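We use cookies to remember your preferences and to count our readers. By continuing to browse you agree to this. Accept | Manage

The Wash House on Gwynne Street
May 2, 2020
By the Short Fiction Desk

My aunt left me the flat in Gurnow with everything in it, down to the clothespins, and the one instruction she wrote out in full was about the laundry. The lawyer got two lines. The bank got one. The laundry got both sides of a sheet of blue notepaper, folded into the tea tin where she knew I would look first.

"Do the linens before you do anything else," it began. "You will want to start with the papers. Don't. Papers make you sad and then you have nothing clean to lie down on."

She was right, of course, and I started with the papers anyway. I sat at her kitchen table for most of the first evening with a shoebox on my knees – receipts from the Vasto shop, a ticket for the ferry to Dokow that she had never used, a savings book with 2,000 written on the last page and circled in pencil as though she had been pleased with herself. By the time the light was gone I was sad, just as she had said, and when I went to bed the sheets smelled of a cupboard that had been shut since October.

So in the morning I took out the sheet of blue paper and did as I was told.

I should say something about my aunt and washing. She had grown up in a house where the water came from a pump in the yard and the wash took a whole day and most of the next, and she never got over the wonder of a machine that did it while you sat down. She wouldn't leave the flat when it was running, though. She used to pull a stool up in the doorway with her mending and keep it company, and if you telephoned during a wash she would tell you so, very politely, and ask you to try again later. When I was small I stayed with her every summer, and I fell asleep in the afternoons to that low, slow turning through the wall. I have lived in five or six places with better beds and I have never slept so well in any of them.

The blue sheet went on. Whites on their own, and she meant it. Pillowcases inside out. Tea towels with the tea towels and never with anything that had been near a floor. "The good tablecloth is in the bottom drawer and has a stain shaped like a boot. I have tried everything. You may try, but don't let it worry you."

I tried. I rubbed it with soap, I rubbed it with lemon, I left it in the sink while I ate my toast, and at the end of all that I had a damp tablecloth with a stain shaped like a boot. I was laughing by then, standing there in her apron with my sleeves pushed up, and it was the first time I had laughed in that kitchen since she went into the hospital.

The linens took me all day and a good part of the evening. There were so many more than one woman could need! She had kept guest sheets for guests who had stopped coming years before, and a set of napkins still tied in the ribbon from the shop, and a child's quilt I knew at once, the one with the ducks, washed so often that the ducks had nearly flown off it. I carried it all in by the armful, and then, when my back began to complain, I remembered the basket.
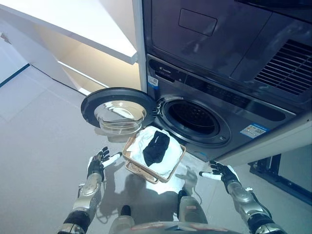 It was the same woven one she had always used, the color of weak tea, and I had once been small enough to sit in it with my knees under my chin. I used to beg to be carried in it from the washer to the balcony. She did it, too, far longer than was sensible, puffing and scolding the whole way and setting me down among the clothespins like a delivery.

I had forgotten that. It came back all at once while I was down on the tiles with my arm in the drum, feeling for the last sock, and I stayed where I was for a while with my hand against the cool metal. The machine ticked a little, the way they do when they have finished. Somewhere below me a door opened and closed on Gwynne Street and a dog was told to hurry up.

Then I found the sock, and got to my feet in stages, and took the basket out to the balcony. The line was where it had always been and so was the bag of pins. I hung the sheets the way she liked them – hems up, pegged at the corners, with enough room between for the wind to get in. The duck quilt I put at the end, where the sun stays longest.

At the bottom of the blue sheet, squeezed in sideways where she had run out of paper, there was one more line, and I had saved it until the work was done.

"Now make the bed," it said, "and sleep in it, and look at the papers tomorrow."

I made the bed. The sheets were stiff from the line and a little rough, and I put the last small load on before I lay down, and left the door open so I could hear it.

© 2020 Gurnow Reader. All rights reserved. | Contact | Back to top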